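Packing paper, second use

November 22, 2025
Filed under: house, storage

The plates are back in boxes. The kitchen floor goes in during December, the wall cabinets come down before that, and everything in them has to leave the room for as long as the adhesive and the grout need. Last time I did this I bought new paper and threw it all out afterward. This time I kept the paper from the delivery in spring and have been working through the pile. These notes are mostly for me, the next time the cabinets come down.

The paper is Prerna, the plain white kind, no print, sold flat in a bundle. Each sheet is 600 mm on the short side. It was used once, for glassware, and then lived in a bag at the bottom of the hall closet under the vacuum hoses. It came out in one compressed lump with the hoses' shape in it. The first job was to separate the lump into sheets without tearing them, and that took longer than any of the packing.

Opening the sheets

Pulling by a corner tears the sheet along an old fold. What works is to set the wad on the table, find two edges that are not adjacent, and press outward from the middle with a flat hand. The sheet opens in stages. Once it is mostly open, stop. I tried to get the first few properly flat and it did nothing for them. Used paper never goes back to a flat state by hand, and the wrinkles are useful anyway, as long as the sheet still reaches around the object.

I also tried ironing one, on the low setting with a towel over it. It came out flatter, and then it slid around on the glaze of the plate it was supposed to protect. So no ironing. The ironed sheet went to the bottom of a box as liner.

Sorting came next. I made piles by condition:

Whole sheets with no tears: plates, bowls, anything with a rim.
Sheets torn from one edge: cups and small jars, with the torn edge folded in first.
Pieces: fill for the voids.
Anything with a stain, grit, or tape residue: recycling, except the tape, which has to be cut off.

Grit is the one that matters. A grain of sand in a fold will mark a glazed surface once the box starts to vibrate in the car. I shook every sheet out over the back step before it went into a pile. Two had something hard and crystalline in them, probably from a broken salt cellar, and those went straight out.

Wrapping plates

The dinner plates are Iditz, stoneware, with an unglazed foot ring. The foot ring is abrasive and will scratch whatever it sits on, so each plate needs paper under the ring as well as over the face. My method for one plate:

Lay the sheet on the table with a corner toward you. Set the plate a little below the middle. Fold the near corner over the face and past the center. Fold in the left corner, then the right. Roll the plate over once onto the remaining corner. Leave the end loose.

No tape on the individual bundles. Tape on a bundle means scissors at the other end, and scissors near a glaze are a bad idea. The box holds the bundle closed.

Plates go in on edge, like records. Bowls nest, with a whole sheet between each pair, and go in on their rims. I know people stack plates flat. I have done it and had one crack through the bottom of the stack, which is not enough data to say anything, but I am not going to collect more.

The box

I weighed the first finished box of small plates in parts, partly from curiosity and partly to find out how much of the load was packing. The paper alone, everything in the box that was not plate or cardboard, read 3,151 grams on the kitchen scale. I had guessed less than half of that. It means paper is a real part of the weight of a dish box, and that a box which looks moderately full of plates can be well past what I want to carry down the back stairs. My limit for a box is now 40 pounds. The bathroom scale does the checking: stand on it with the box, stand on it without, subtract.

The boxes themselves came from Lahtinen, the moving supply place out by the rail yard, double-wall, used. They sell them folded and tied. Check the bottom flaps before paying. A used double-wall box with a soft bottom seam is worse than a new single-wall one, and softness is easy to find with a thumb. I rejected a good part of the first bundle and they swapped it without discussion.

For the bottom I use a layer of loosely crumpled paper, not balled. A tight ball has no travel left in it. A loose crumple compresses when something lands on it and comes part of the way back. Push down with an open hand. It should give, then resist before you feel the cardboard. If you feel the cardboard, add paper.

Then the plates, then fill along the sides until nothing shifts when the box is tilted. Then another loose layer on top, high enough that the flaps need a little pressure to close. If the flaps bulge, the next box will not sit square on it.

I lost one item in the process, a saucer, and it happened on the table before it got anywhere near a box. I put it down on what I thought was an empty sheet and there was a cup under the far fold. White paper over white china hides the china completely. The rule after that was one sheet open at a time, and the finished bundles go on the floor side of the room.

Paper against plastic

Witold Wysocka asked me last week why I don't use the thin plastic drop cloths that come in the painting aisle, given that I have a drawer full of them from the hallway job. I did try. Notes:

Plastic does not hold a fold. You wrap a bowl, let go, and the wrap relaxes.
It clings to itself and to sleeves, more so with the heating on.
It adds nearly no cushion unless there is a great deal of it.
It is good over the top of a closed stack of boxes, against dust.

That last use is the one I kept. The floor people will be cutting tile indoors and the dust gets into everything. Each stack gets a plastic sheet over it, tucked under the bottom box, and the paper stays inside the boxes where it does its work. His counterpoint was that plastic keeps out damp. True, but the boxes are going to the upstairs room, and if there is damp up there I have a different problem.

Impi Riihimäki, who has moved house far more than I have, uses dish towels and pillowcases in place of paper. I like the economy of it. The trouble in my case is that I need the dish towels during the work, and I own about as many pillowcases as I have pillows. For the heavy casserole I did borrow the idea and used a bath towel, with paper inside the pot and paper between the pot and its lid. The lid is packed upside down.

Where it all goes

The upstairs room has the Huvum shelving along one wall, and its lower shelves are deep enough for a dish box turned sideways. The shelf panels are 9 mm board, thinner than I would have chosen, and they bow if a box is put in the center of the span. Boxes go at the ends, over the brackets, with light things between them. The heavy ones stay on the floor. Labels face out and give the cabinet the contents came from, not the contents. "Left of sink, upper" tells me where to unpack it. A list of bowls does not.

The glasses are not packed yet. They will get the whole sheets that are left, stem first, with a piece pushed loosely into each bowl before the outside is wrapped. If I run short I will take sheets back from the linen box, where they are doing very little.

Still to do before the cabinets come down: the spice drawer, the baking pans, the shelf of things I have not used since the last floor. The baking pans can go into a bag as they are, with one sheet between the nonstick ones. The spice drawer I will probably carry upstairs whole. I measured it against the Huvum shelf and it clears by a finger's width.

I am doing the remaining paper in short sessions, an hour after dinner with the radio on. The sheets get opened and left spread on the table in a loose heap, one over the other, and the next evening they have relaxed a little and are easier to fold.

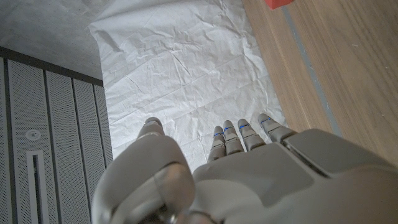
The pieces too small for fill are in a paper sack by the back door and go out with the cardboard. I am keeping one bundle of whole sheets flat, under the spare mattress, for the trip back down the stairs. The sack under the vacuum hoses is retired.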